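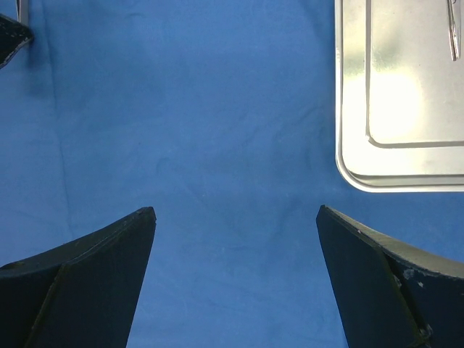 夹爪指型与腕部相机曝光对细长金属器械抓取的影响
机器人综合实践课程项目报告
第三组 执笔:Everett Kowalczyk、Bartosz Głowacki

一、项目背景

本组的题目是器械整理台的单臂抓取。任务内容为从不锈钢托盘中取出镊子,放到台面蓝布上的指定区域,再放回托盘。镊子细长、表面抛光,托盘也反光,这两点给抓取和识别都带来困难。上学期的小组用平行软指做过同一任务,留下的结论只有一句“指尖太厚”,没有数据。我们决定把指型和相机设置分开测一遍。

开题时还计划比较两种机械臂控制器,后来因为Lindum控制器的通信授权十月才办下来,只做了接口测试,这部分放在第五节简单说明。

二、设备与分工

机械臂使用实验室的Zarska六轴臂,末端为电动平行夹爪。腕部相机装在夹爪一侧,视野下方始终能看到两根指尖。参与比较的手指有3种:

A型:Sturkano夹爪原配的直指,指面为平面,端部较宽。
B型:本组设计的斜面尖指,两指对称,向端部收窄。
C型:在A型指面上贴一层薄硅胶。

Bartosz负责手指建模、加工和更换后的标定,Everett负责相机参数、数据记录和统计。控制程序沿用课程提供的框架,我们只改了接近角度和闭合力两处。

三、试验方法

每次试验由操作者通过主手遥操作完成,不使用自动规划。这样做的考虑是先排除识别误差,只看手指本身能否把器械夹起来。操作者只看腕部相机画面,不直接看台面。

托盘位置每组试验开始前重新摆放,镊子朝向分为顺托盘长边、顺短边和斜放几种情况。台面蓝布不绷紧,保留自然褶皱,与上学期小组的条件一致。

一次抓取记为成功,须同时满足:镊子离开托盘底面,移动过程中不掉落,放下后整体在指定区域内。夹起后发生转动但没有掉落的,仍算成功,另外记为“转动”。手指碰到托盘卷边并触发力保护的,一律记为失败。

全部有效试验共1,347次,其中B型697次,其余由A型和C型分担。B型次数偏多是因为中途改过一次端部倒角,改动前后都做了完整的一轮。统计时两轮分开计算,对比结论只采用改动后的数据。

四、结果与分析

1. 指型

A型在镊子位于托盘中部时表现稳定,靠近托盘边缘时失败明显增多。原因比较清楚,指端宽,下探时先碰到卷边。操作者一般要先把镊子往中间拨一下再夹,单次用时随之变长。

B型可以伸到卷边与内侧台阶之间,靠边的镊子也能直接夹取。问题出在转动。斜面尖指与镊子的接触面积小,夹持点偏离重心时,镊子会绕接触点转过一个角度。闭合力调大后转动减少,但指尖出现磕碰痕迹,侧面接缝附近也容易擦伤。最后采用的闭合力比初始值略高,没有继续往上加。

C型转动最少,不过硅胶层在托盘底面上拖动时会卷边,每组试验后都要检查。做到后期换过两次贴层,两次的厚度不完全一样,因此C型数据的可比性要打折扣。

2. 相机曝光

自动曝光在这个任务里不好用。托盘进入画面后,反光处形成大块亮斑,镊子的细臂与盘底混在一起,操作者主要靠边缘的暗线判断位置。画面里同时有深色手指、中等亮度的蓝布和高亮金属,自动曝光随着手臂移动不断变化,操作者反映容易看花。

改为固定曝光并压低一档以后,亮斑缩小,镊子尖端能够分辨,代价是手指表面细节基本看不清。对遥操作来说,手指只需要看到轮廓,所以影响不大。我们也试过在灯前加扩散板,效果比单独调曝光好,但扩散板挡住了急停按钮一侧的通道,指导老师要求拆除。

3. 标注情况

为了以后训练检测模型,从录像中抽取并标注了3,181张图像,类别有镊子、托盘和指尖。标注时规定,器械超出画面边界的部分不补画;反光导致轮廓不可辨的,按可见部分标。两人交叉检查后,分歧主要集中在镊子与托盘底面的交界处。

五、控制器接口测试

Lindum控制器到位后,我们只在空载条件下走了一遍轨迹。指令到动作的延迟最多40毫秒,与原控制器没有感觉得到的差别。由于没有带夹爪测试,不对两者的抓取效果做比较。另一套候选方案Lại的驱动与课程框架版本不兼容,编译没有通过,本报告不涉及。

六、存在的问题

操作者只有我们两人,熟练程度随试验次数提高,而三种手指的测试顺序没有完全打乱,A型排在最前,可能因此吃亏。周三下午的几组数据因窗帘没有拉上,光照与其他组不同,已单独标记,没有删除。

手指磨损没有定量测量,只在每组结束后目视检查并拍照。如果要继续使用B型,建议把端部改成可更换的小块,侧板不动,这样损坏后不必整根重做,标定工作量也会小一些。

七、后续安排

下一步在B型指尖内侧加一道浅槽,用来限制镊子转动,槽宽先按现有镊子的臂宽取值。相机方面保留固定曝光,试装偏振片。图纸、原始记录表和标注文件已放在课程共享目录的第三组文件夹,夹爪标定参数写在记录表最后一页,换指之后请重新标定,不要直接沿用。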